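Usov revises clinch block and pull-off line

14/10/2021

Usov has put a revised version of its farrier's clinch block on sale, together with a new pair of 12-inch shoe pull-offs. Both tools come out of the company's Tirkport works and replace the pattern sold until May.

The block is drop forged and heat treated as before. The working face has been widened, and the groove below it is cut shallower so that the nail turns over closer to the hoof wall. According to Benedita Pinheiro, who handles tooling at the works, the old groove left too much nail standing when slim-blade nails were used. The new block takes the common race and city head sizes without a change of tool. The grip is knurled on 2 sides only - the earlier block was knurled all round, and farriers working without gloves had asked for a smoother back.

The pull-offs have a longer rein and a rounder jaw. The rivet is now a replaceable bolt with a lock nut, which lets the user take up play in the joint at home. Jaw edges can be dressed with a fine file. Grinding on a dry wheel is not advised, as heat will draw the temper.

A first batch of 800 blocks has gone to dealers. Zargate, which distributes the line, is taking orders in cartons of 7. Dealers still holding the older block may return up to 100 pieces for credit, provided the boxes have not been opened. Heads, handles and bolts for Usov driving hammers remain available under their existing part numbers.

Amândio Henriques, a farrier at the Barros training yard, used the block through the summer on horses in light aluminum plates. He reported no chipping on the face. He did find the block heavy for a full day of work, and Usov says a lighter model is under study - no release date has been set.

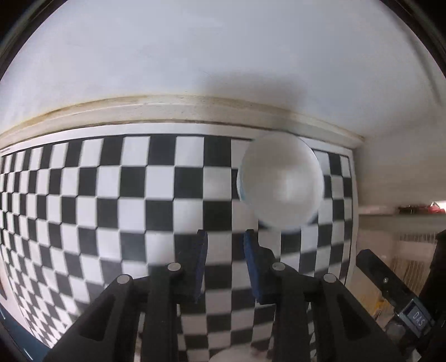 Also in tools and supplies

Zargate extends its counter hours for rasp and nail orders through the end of the season.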